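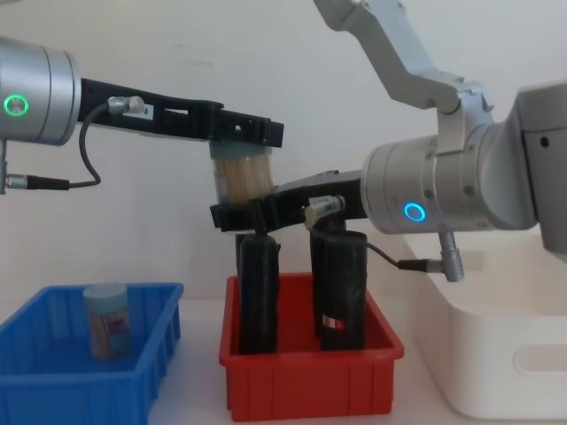

青緑のふた付き透明容器。中身は木の細い棒。下の台にプラスチックかご。

トゥルムス共同備品室 整理事業 進捗報告(下期)
2021年12月14日 ミルコム生活備品センター 事務局

取り急ぎ、7月以降の分をまとめて報告します。細かい数字は別紙の台帳を見てください。

■全体
おおむね計画どおり。台所まわりの小物の仕分けが終盤。遅れは2週間、原因は棚の納品。棚が来るまで箱が床置きになり、通路が狭かった。今は解消。

■小物の仕分け
対象は800点。調理台の引き出し、配膳用の戸棚、行事用の箱の3か所から出てきたもの。楊枝や串のたぐいが予想より多い。袋の口が開いたままのもの、箱がつぶれたものは廃棄に回した。使えるものは中身の見えるふた付き容器へ移し替え。立てて詰めると残量が一目でわかるので、補充の連絡が楽になったと配膳担当から。

かごの使い分けは以下で固定。
・すぐ使う物
・予備
・他施設へ回す物
・判断保留
この4区分。最初は色で決めていたが、同じ色のかごが足りず途中で札に変更した。札の書き方がまだばらばらで、1月に統一しますす。

■ジョンドコム分室
引き出し30段のうち、未着手は2段。鍵が見つからない段なので、業者に開けてもらう見積りを取っているところ。中身は旧台帳だと布巾と紙ナプキンのはず。現物確認はまだ。

■費用
容器と札は予算内。トワルの積み重ね容器を追加で注文済み、請求は来月になる見込み。棚の送料が当初見積りに入っておらず、その分だけ超過。消耗品費からの流用で処理したいので、ご承認をお願いします。様式は別便で送ります。

■困っていること
(1)容器のふたの色と中身の対応表がない。作りかけのものが共有フォルダにあるが、古い版と混ざっている。
(2)行事用の箱の持ち主の課が不明。問い合わせ中、返事待ち。
(3)判断保留のかごがすぐいっぱいになる。保留は月末で締めて、決まらない物は他施設へ回す案を検討中。そちらのご意見もいただければ。

■今後
1月前半に札の統一と対応表。後半に分室の残り。その後、補充の手順書を一枚にまとめて各階に掲示。手順書の案ができしだい送付します。写真の追加が必要でしたら事務局まで。

コメント 2件 シェア 4件

関連する報告
・トゥルムス共同備品室 棚の納品遅れについて
・ジョンドコム分室 引き出しの現況(7月)
・ふた付き容器の選定メモ
・ミルコム生活備品センター 上期進捗報告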